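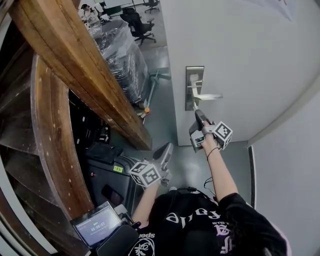 From: Salma Abdelaziz
To: lever-and-latch list
Subject: Re: Round knobs to levers, worth it?

I've read this one twice now and I'm still not sold. Ilari Karppinen wrote:

> We changed all 32 inside doors at Prolville to lever handles on long
> backplates, and I would do it again tomorrow. You can open one with
> an elbow, a hip or a full tray. The Tikkanen ones went on in 20
> minutes a door and the old holes are covered by the plate. People
> stopped complaining the same week. I can't see why anyone would
> still put a round knob on a plain white door.

A few things, in no special order.

Opening with an elbow is fine if the door swings away from you. If it swings toward you, you push the lever down and then you still have to pull, and an elbow doesn't pull. How many of your 32 swing inward? You don't say, and to me that's most of the question.

Twenty minutes a door I'll believe for the tenth door. I don't believe it for the first, and I don't believe it for any door where the spindle hole was drilled a little high. The long plate hides the old holes, sure, but it also has to sit flat over them, and on our hollow doors at Lerkia two of the plates rocked until we packed them out with cardboard. It looked fine. I wouldn't call it fixed.

Then the springs. People don't press a lever gently, they lean on the end of it, and after a couple of winters it starts to droop. I have three that hang a finger's width below level. A knob can be just as worn and you'd never see it. Did the Tikkanen set come with its own spring in the plate, or is it counting on the latch to lift the lever back up? If it's the latch, write again next January and tell me how they look.

"People stopped complaining" - who was asked? At our place they stopped complaining about the knobs and started on sleeves. Anything loose catches on a lever: cardigan cuffs, bag straps, the cord of a headset.

Last, the price. The quote I have from Kendero is 3,235 for the levers and plates, against 1,002 to replace only the worn knobs and leave the rest alone. That's a big gap for a handle. I'd pay it for the bathrooms and the kitchen door, where hands really are full or wet. For the storage rooms I can't see it.

If anybody has levers that have been up five years or more and still sit level, I'd like the make and whether you ever had the plates off.

Salma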